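Newspaper says my father's profile will run if we buy the "keepsake package." Is this normal?

Kyung-tae Bang
Posted 13 Feb 2023

My father retired last August after 11 years as a crossing guard outside the elementary school in Bowen. A woman who said she was with the Skurneck Herald called and wanted to do a story on him. He was pleased. She talked to him on the phone for half an hour, asked good questions, and told him somebody would be in touch about photos.

What came next was an email from a company called Avero. It says the profile is "reserved for publication" and that families "typically secure placement" with a keepsake package for $364. You get a framed page, six copies of the paper and a link you can share. There's a bigger package for $431 that adds a second frame. Nowhere in the email does it say the story won't run if we don't pay, but nowhere does it say that it will.

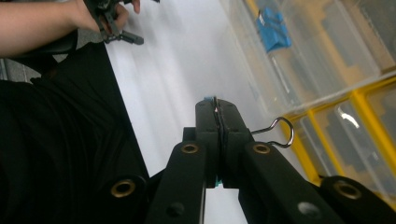
I used to deliver the Herald as a kid and I never heard of anyone paying to be in it. My sister thinks I'm being cheap and that all the papers do this now since they're broke. Maybe so. But I don't like the word "secure," and I don't like that the reporter hasn't answered two emails. My father keeps asking when it's coming out. Do I pay, do I call somebody, or do I tell him it fell through?

Donal Moriarty

Don't pay yet. I was a copy editor for a long time, at two papers, neither of them yours, so take this as one guy's view.

There are three different things this could be and they all look alike from your inbox. It could be a real story, with an outside company selling reprints on the side. Lots of papers have done reprints for as long as I can remember, and there's nothing wrong with it if the sale comes after the story runs. It could be a paid section dressed up to look like news. Or it could have nothing to do with the Herald at all, and the person who called your dad got the paper's name off the website.

"Reserved for publication" means nothing. I never once heard an editor say it. A story is assigned, it's in, it's held or it's dead.

What I'd do, in this order:

1. Call the newsroom. Get the number from a printed copy of the paper. Skip the one in the email signature. Ask for whoever handles local features, give the reporter's name and ask if she's on staff or freelances for them. You don't have to explain yourself.

2. Ask one question and make them answer it: "Does this story run if we buy nothing?" A news editor will say yes, or will say it depends on space and on whether it's any good. Both of those are fine. If they send you to advertising, you have your answer.

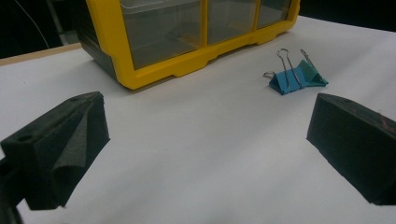

3. Look at some back issues. The library should have them. Find a couple of profiles like the one she described and look for a reporter's byline. Then check the top and bottom of the page for small type saying "sponsored," "special section" or "partner content." If every person in that section is a retiree, a new dentist or a realtor with a big smile, I'd have my doubts.

4. Write to Avero and ask for it in writing that publication doesn't depend on a purchase. Keep the reply, or keep a note that you didn't get one.

Your sister's half right about the money. Papers are broke. That explains why they'd sell you a frame, but it's no excuse for being cagey about what you're buying.

Wellington Batista

My mom got one of these for her quilting. Different town, outfit called Skurkuseo. We paid $230 and the page did show up, frame and all, and she has it in the hallway. So I wouldn't call it a scam exactly. But I went and bought the paper that day and couldn't find her in it anywhere. The "page" was only on the website, and a few months later the link was dead. When I called they said it had been "published digitally." Read whatever they send you for that word.

She still likes the frame so I never told her. Make of that what you want.

Man-sik Sun

just pay it, its your dad

Donal Moriarty

Replying to Man-sik: he can do that, sure. But if the father believes the paper picked him and it turns out his kid bought the page, somebody at church is going to mention it. I'd want to know first.

Kyung-tae Bang

Update. I called the newsroom. The man who answered knew the reporter's name and said she freelances for them "sometimes," and that her piece on my father had been turned in. He didn't know what Avero was. Then he put me on hold, came back and said he did know what it was, but that it was "a business office thing." I asked if the story would run without a package and he said he didn't see why it wouldn't. I asked him to put that in an email and he said he'd see what he could do.

No email so far. I haven't paid. Haven't said anything to my father either, except that these things take time.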